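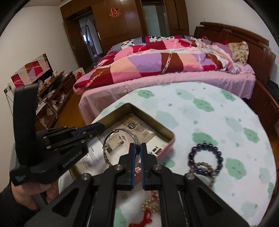
A clear round bangle on a bedroom table.

Mirjana Nikolovski bowls left-arm for Walitcombe and works nights at the bakery, so she trains at 3 in the afternoon, when the nets are free. In March she took her 59th wicket for the club, in a match Drakasach lost after being set 188 to win.

"I bowled badly for an hour," she says. "Then the breeze came up."

Her coach, Tapio Vainio, wants her to slow her run-up before the grand final. She has tried it twice and doesn't like it. Gristen are next, away, on a pitch she calls a car park.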